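Kokier Two-Finger Gripper: Demonstrations and Open Day

Visitors can see the Kokier working at a bench in our Kastance showroom

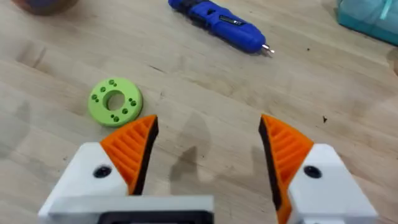 The Kokier is sold by Flodel as a complete end-of-arm unit for small robot arms. It is meant for light bench work: picking up parts, moving hand tools, sorting pieces into trays. Most of our customers want to see a gripper handle their own parts before they order, and the showroom is set up for that.

We hold an open day every May and run shorter demonstrations the rest of the year by appointment. Both are free. The open day needs no booking, but if you want bench time with your own parts you should reserve a slot, and those go early.

What you get at a demonstration

A bench session lasts 45 minutes. The first part is a short run through mounting and cabling. After that the arm is yours, with one of our staff at the controls or standing by while you drive it. We keep a mix of ordinary things at the bench for people who come without parts of their own, including a cordless electric screwdriver and 3D-printed rings.

The ring is the piece most visitors ask to try first. A flat part lying on a table gives the fingers very little to hold, and the angle of approach matters more than the force. You can take it by the outside edge or put one finger through the center hole and close on the rim. Try both. The screwdriver is a different sort of job, with a long body and more weight at one end than people expect, and where you grip it decides whether it hangs level.

The wrist camera view is shown on a monitor beside the bench during every session. If you plan to train operators on the Kokier, have them spend some time working from the monitor alone. Judging the height of the fingertips above the table takes practice, and the shadow of the fingers is a useful guide once you learn to read it.

Bringing your own parts

You may bring up to 6 different parts. They should be clean, free of oil, and small enough to sit on a bench top. Please tell us in advance about anything sharp, fragile or magnetic. We do not run tests with batteries that have been opened or damaged.

If you have drawings, send them when you book. If you don't, a phone picture with a ruler in it is good enough. We will try a part we have never seen before, but setup comes out of your 45 minutes.

Fingertips

The showroom unit is fitted with the ribbed fingertips. These are the standard set and come in the box with every Kokier. Fingertips are a wear item and can be changed at the bench with a hand tool. Smooth tips are available as an extra for polished or painted parts, and we can fit them for your session if you ask when booking.

Control software

Sessions run on Xenos, our own control package. A single-seat license is included with the gripper. Xenos records each run, and we will give you a copy of your session on request. Bring a USB drive.

Open day

Doors open at 10 a.m. and we close at 4 p.m. The bench runs all day between the reserved slots, so there is usually something to watch. Leonie Gasser from our applications team gives a talk at 11 a.m. on choosing a gripper for mixed parts and repeats it at 2 p.m. It runs half an hour with questions. Last year we had 124 visitors, and the hour before lunch was crowded. Come in the afternoon if you want a longer conversation.

School and college groups are welcome, with one adult for every 5 students. Long hair must be tied back near the arm. Visitors stay behind the line on the floor unless a staff member asks them forward.

Ordering

The Kokier is in stock. The list price is $2000, including the standard fingertips, the mounting plate, one cable and the Xenos license. The arm is not included. Orders placed within a month of a demonstration ship free.

Spare fingertips, cables and mounting plates are listed on the accessories page. For quotes on more than one unit, or to reserve a bench slot, use the contact form and put "Kokier demonstration" in the subject line. We normally reply by the next working day.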